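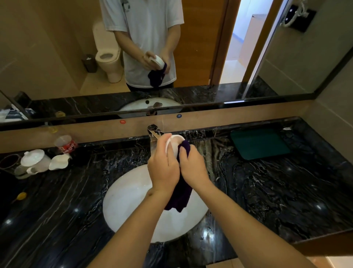

Saturday, July. Jirnstead flat, bathroom sink set. KY writing, Mayuree on kit.

Started 9.40, later than planned. Head mount strap slipping again, put a fold of foam tape at the back and it held. Camera tilted down two more notches compared to yesterday at Cukley. Yesterday's tilt lost the hands every time the wearer leaned back, and half of those clips will have to go.

Task list for today: wipe bowl, wipe mug + lid, wipe tumbler, wipe tray, fold cloth, line things up at back. Bare hands only, no sleeves past the elbow. Loose T-shirt is fine.

Count so far: 429 clips accepted for the sink set, all sites together. Target is 1,000 before we send anything to Sangkhawat for labelling. Target for wiping on its own is 600 and we are nearer on that than on anything else, so don't panic about it. Folding is the poor one.

Notes as we went:

- Mirror. Big problem or big gift, can't decide. It takes up the whole top half of the view and the wearer is in it from chest to thighs, with a second bowl and a second cloth. Hand tracker put boxes on the reflected hands in the first batch. Mayuree wants to mask everything above the counter line. I'd keep it raw and mask later, we can always throw pixels away but we can't get them back. Real bathrooms have mirrors, the thing will have to cope sooner or later. Agreed for now: save raw, add a "mirror" tag, decide with the Sornomen lot on the call.

- Face. Not in the mirror at the current tilt when looking down at the hands. DOES come in if you look up at the door. Wearer to keep head down till the stop beep. Anything with a face gets binned on the day, not left for later.

- Black marble with white veins. Nasty. The tracker likes the veins as edges and the ceiling lights make hard white glints all over it. Tried with one bank of lights off, hands went muddy, put them back on. Leave lights on. Exposure locked.

- Splashes. Left the drops on the counter between clips instead of drying off each time. Saves time and looks like a sink somebody uses. Write "splashes: yes" in the sheet, last week we forgot and had to go back thruogh the lot.

- White bowl over white basin. Outline goes when the bowl is low. Better when it's tilted up and the dark purple cloth is behind it or against the side. Purple cloth is the best one we've had, please don't swap it for the white ones again. Left hand on rim, right hand wipes. We are very heavy on that way round. Need left-hand wipers!! Ask at Cukley.

- Cloth shape. Hangs in crumpled folds and is different every time, which is what we want, but the start pose has to be reset or the model will learn one lump. Shake out, drop, pick up, then begin. Mayuree timed herself doing it and it adds hardly anything.

- Clutter. Kept it in on purpose. Lidded mug at the back left, bottle with the red label (no cap), white dish with the wobbly edge, tumbler, little see-through cup on its side near the counter edge, teal tray over on the right, empty. Move at least one of them every ten clips. I forgot for most of the first hour, so the first hour is all one layout. Tag it "layout A", don't count it as variety.

- Little cup on its side: left it lying down as a distractor. Watch it, close to the edge.

- Tap is the flat spout kind with a single lever. No tap clips today, wiping only. Want the tap for the rinse set later, long lever moves and short ones. The red and blue dots on the wall are a decent fixed point for lining up clips, use those and not the veins.

Start/stop: beep, hands in from below, do the task, hands out, beep. A few where I started with hands already in, those are short clips and need trimming or binning. Mayuree says trim. Fine.

Rejects in the morning: blur on fast wipes, cloth over the whole bowl so no bowl left to see, one where I talked all the way through (audio gets stripped but the wearer was also waving a hand about).

Battery swap at 11.15. Card swap same time. Card 2 is in the blue sleeve, NOT copied yet. Don't wipe it.

Afternoon: mug and lid. The knob is good for a two-finger grip, lots of clean views of the thumb. Tray is dull, one long stroke and done. Cut the tray down and give the time to folding.

Idea for next time: same bowl, same cloth, different wearer, back to back. We keep changing person and site together so can't tell what the model is upset by.

To do
copy card 2, check sizes match
layout tags for first hour
mirror tag on everything from here
ask Sornomen about masking, and wether they want the mirrored hands labelled as hands at all
foam tape, nearly out
left-handers
tilt setting written on the mount in pen, done, M.T.

Packed up 4.20. Bowl and cloth back in the Jirnstead box, tray stays here.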